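About Junden

Junden is a small school for languages and office skills in the town of Parnholm. We teach adults who work during the day and want to learn in the evening. Most of our students came to Parnholm from another country, and many of our teachers did also, so we know from our own life how it feels to sit in an office and not understand the letter in your hand.

The school was started by Trevor Campbell, who taught English in the evenings above the Moradi bakery on Turetti Street. The first class had 9 students and one heater. When the class became too big for the room, he rented the ground floor of the old post office, and there we are still today. The counter where people bought their stamps is now our front desk.

We keep our groups small. In a language class there are never more than eight students, and each group stays with the same teacher for the whole course. We believe that people speak more when they know the others in the room. A beginner course has 600 minutes of teaching, divided over one term, and the price includes the book. 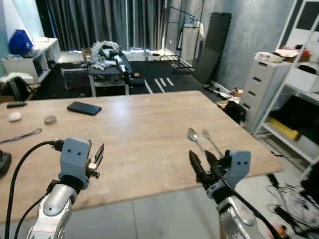

Besides English we offer bookkeeping for beginners, letter writing, and a course on how to prepare for a job interview. The interview course is the one our former students write to us about most often. In it you practice with a teacher you have not met before, and afterward you receive written comments to take home. You may repeat the practice one time without extra cost.

Up to now, 1,104 people have finished a course with us. Some of them come back to learn a second subject, and two of our present teachers were once students in the beginner class. We are a little proud of this.

New courses start after the summer break. The school is closed during all of August, but you can leave a message and we will answer it when we return. If you are not sure about your level, please come by for a short talk before you register. It is free, and you do not need to prepare anything for it.

Please register at the front desk or by mail. We accept payment in two parts if you ask for it when you register.

This page was last changed on 21 December 2019.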